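### 4.2 Gripper comparison in simulation

We compared two grippers on the same simulated arm — the Nunik, a parallel two-finger model, and the Trorach, which has three underactuated fingers. Both were driven by the Fontes controller with identical gains. Each gripper ran 1,000 pick attempts on the cluttered kitchen table from the Werkinska scene set. Object poses were drawn again before every attempt, and the force limit was held at 40 N.

Figure 3 gives the view from the scene camera during a two-finger run, with a small round object held just above the far right corner of the table. From this viewpoint the large bowl hides the lower part of the kettle, so pose estimates for objects behind the bowl came from the wrist camera only. 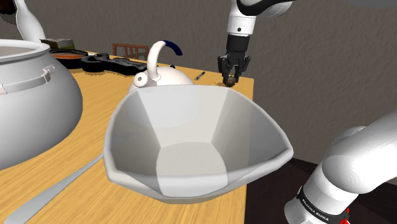 **Figure 3.** Simulated kitchen table with the two-finger gripper closed on a small dark object.

### 4.3 Results by object class

On small round objects the Nunik succeeded in 97 percent of attempts. The Trorach did worse near the table surface, where its outer fingers made contact before closing. Long flat utensils were hard for both grippers, and 15 attempts were stopped by the controller after a joint limit was reached. We count these as failures.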